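Wearers Wanted for a Home Laundering Study

Rerasgate Textile Testing, Troltwood
Posted 24 January 2026

We are looking for adults in and near Troltwood to wear, wash and return plain cotton clothing as part of a study of how everyday garments hold up in ordinary homes. There are 148 places. The study runs for 5 months and pays each person who finishes it $1,000.

The study is called Zakaria. It is run from our building on Dekovside by Comfort Bonsu, who heads the wear trials group, with Nhyira Quartey as participant coordinator.

Most of what gets printed on a care label comes from machine tests. A fabric is washed a set number of times with a standard detergent, dried, measured and washed again. Those tests are repeatable and we will keep doing them. They do not tell us much about a shirt that is worn under a backpack, left in a hamper for a week, washed with jeans and dried on high. Zakaria is meant to fill in that part.

What you will do

You will be given a set of short-sleeved cotton tops in your size at your first visit. You wear them as you would your own clothes, to work, at home, under a sweater, however you like. Each one must be worn for a full day and washed at least once a week. You use your own washer and dryer, or the laundromat if that is where you normally go, and your own detergent. Please do not change brands during the study unless you have to. If you do, write it down.

After each wash you fill in a short log. It asks for the water temperature, the cycle, what else was in the load, how the item was dried, and whether you used bleach, softener or a stain remover. The log is on paper or on your phone, your choice. It takes a couple of minutes.

Once a month you bring the clothing to Dekovside. We measure it, check the color against a reference card, look over the seams and hand it back the same day. Plan on an hour. There is coffee and a waiting room with Wi-Fi.

We pay particular attention to the neck opening. Collars stretch, ripple and go gray at a different rate from the body of a shirt, and they are what people mention most when we ask why they stopped wearing something. 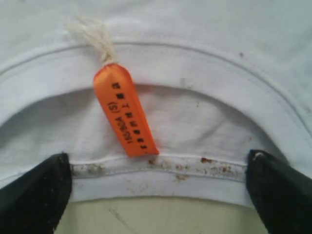

WHO CAN APPLY

You need to be 18 or older and live within driving or bus distance of Troltwood through the end of the study. You must do your own laundry, or live with the person who does it and be able to get accurate details from them. Both of you will need to be comfortable with the log.

We want a mix of households. People who live alone, large families, people with shared laundry rooms, people with well water and people who line dry are all welcome. So are people who work outdoors or in kitchens. If you wash everything on one setting without sorting, that is fine with us. Please keep doing it.

You cannot take part if:

You have a known skin reaction to cotton or to common textile dyes.

You work for a clothing maker, a detergent maker or an appliance maker, or someone in your household does.

You expect to be away from home for more than 2 weeks in a row during the study.

You took part in one of our wear trials in the past year.

Only one person per household can be enrolled.

Pay

The full payment is $1,000. Half is paid at the midpoint visit and half when you return the clothing at the final visit. If you leave early, you are paid for the months you completed. Payment is by check or direct deposit and counts as taxable income, so we will ask you to fill out a tax form when you enroll. Bus fare to Dekovside is refunded at each visit with a receipt. Parking behind the building is free.

You do not pay for anything that tears, stains or gets lost. Tell us as soon as you notice and bring in what is left. Damaged items are still useful to us. Please do not mend them.

All the clothing comes back to us at the end. Part of it is cut up for strength testing, so we can't let you keep it.

Your information

Your logs are stored under a participant number. Your name and address are kept in a separate file that only the wear trials group can open, and that file is deleted after the last payments clear. Published results cover the whole group. We do not sell or share contact details.

You can quit at any time without giving a reason.

How to apply

Pick up a form at the front desk on Dekovside, or ask for one by phone and we will mail it. The form asks for your shirt size, the kind of washer and dryer you use, how many people live in your home and how often you do laundry. Nhyira Quartey will call applicants who look like a fit and set up a short interview. The interview can be done by phone.

We enroll in order of application until each household type is full. If your group fills up before we get to you, we will ask whether you want to go on the waiting list. First visits begin once enrollment closes, and the midpoint visits are planned for May.

Large-print forms are available on request. The entrance on the parking lot side has a ramp and an automatic door. If you need an interpreter for the interview or the visits, note it on the form and we will arrange one at no cost to you.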